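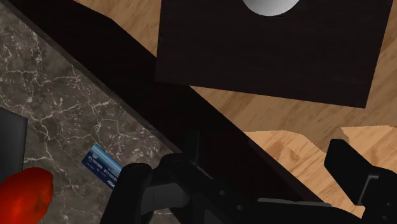
Figure 1. Simulated cell, gripper open, with the blue card on the marble counter.

3. Setting up the simulated cell

Our task was to get the Virkel cell ready for the card pickup trials and write down what it took. The handout from Trestitcombe says the cell "runs as delivered." We did not find that to be the case, and we are not sure the people who wrote it had tried picking up anything flat.

The first problem was the fingers. In the delivered file the left and right fingers had different friction values, and the open position was saved in two places that disagreed. Balthasar Nägeli fixed both before we ran anything. We kept the old file so the grader can compare.

The second problem was contact. A card is thin, and the default contact settings let a fingertip sink into the counter before any force shows up in the log. We raised the update rate to 1000 steps per second. The sinking got smaller. It did not go away, and we don't think a higher number should be reported as a fix.

Third, the counter is stone and the surface next to it is wood, but both used the same friction value. We gave them separate ones from the Frandsen table. That table doesn't say how its values were measured, so treat ours as guesses.

Upkeep was mostly restarts. The finger zero drifts when the cell is reset many times in a row, so we reload the whole cell after every 9 resets. Cultby, the group before us, blamed the drift on their laptop. We saw it on 2 different machines.

After these changes we logged 123 runs. Section 4 has the results, which we would not use to predict anything about a real gripper. The settings we changed are listed in Appendix B.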